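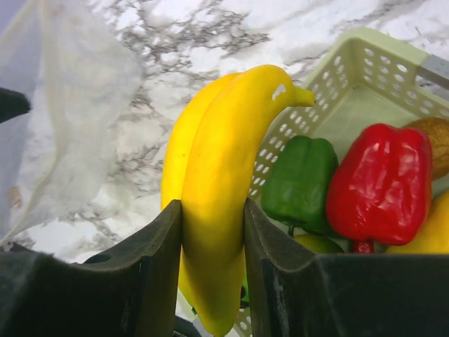

Up before the alarm again, 5:40, and since there was no going back to sleep I made coffee and decided to sort out the fruit. I've been meaning to for ages. The fruit situation in this kitchen has gotten silly - apples in the fridge drawer, lemons on the windowsill, a bag of pears hanging off the pantry door, and bananas wherever there's a gap, usually on top of the toaster where they go soft on one side.

So today everything got one home, and the home is the mint green basket. I love that basket more than I should. I bought it at the Tureck market when I first moved in, for 2 dollars, from a table full of odd lids and lamp parts, and it's been all over the apartment by now. Clothespins, then yarn, then a long stretch under the bathroom sink holding sponges (I scrubbed it very well this morning, don't worry, diary). It's only plastic but it has those rows of little holes all the way around, so air gets in, and I can rinse grapes right in it and let the water run out the sides. Why I had sponges in it all that time I can't tell you.

I did the bananas first and then had second thoughts. My grandmother kept hers on a hook, away from everything else, and swore that apples made them turn. I've heard it the other way around too, that it's the bananas that ruin the apples. Either way they're supposed to be enemies. But a hook means a hole in the wall and I'm not allowed holes in the wall, so in they go, just the two, standing up at the side where they won't get squashed. They're really nice ones! Bright yellow, still a bit green up at the tip, one with a tiny white nick near the top that I don't mind at all. I'd guess they'll be perfect the day after tomorrow. I like mine a day before the freckles start and I know that's not the popular opinion.

Then the pears, which were rock hard, so they went back in a paper bag. Then I found out the lemons were past saving, except one. Then I emptied the fridge drawer and there was a puddle of something under the apples, so that turned into washing the drawer, and then the shelf above the drawer, and then I was on the floor with a toothbrush doing the rubber seal on the door. This is how it always goes with me. I sit down to sew on a button and end up with the whole closet on the bed.

By 8 I had the counter completely clear from the stove to the window and it looked like someone else's place. I moved the radio to the other side. I moved it back. I also threw out the Betance fruit bowl, the brown one with the crack - well, I put it in the box by the door, so it's half thrown out. It was a good bowl once but it was so deep that whatever was on the bottom got forgotten, and I've found some terrible things at the bottom of that bowl.

Shopping after lunch. Took the 51 down to Roman Street because I wanted the bigger store, and of course came home with more fruit than the basket can hold. Plums, because September plums only last about a minute and I always miss them. A melon, which doesn't fit anywhere and is sitting on a dish towel by the sink like a guest who hasn't been offered a chair. I didn't buy more bananas and I was proud of that. They had them cheap, 40 cents apiece, and any other week I'd have come back with six and made that dry banana bread again.

I do want to find a better recipe though. The one from the Privden community cookbook (page 223, I don't even need to look it up anymore) says an hour in the oven and it's too long, it has always been too long. Next time I'm pulling it out early and putting in a spoonful of yogurt. If I let this pair go brown I'll have enough for a half loaf, but I don't think they'll live that long, I was eyeing one at dinner.

Had soup, the last of it. Two plums standing over the sink. My knees hurt from the fridge business and I still haven't sewn on the button. Tomorrow: pears, check the bag. Call about the library book. Take the box by the door downstairs before I start feeling sorry for the bowl.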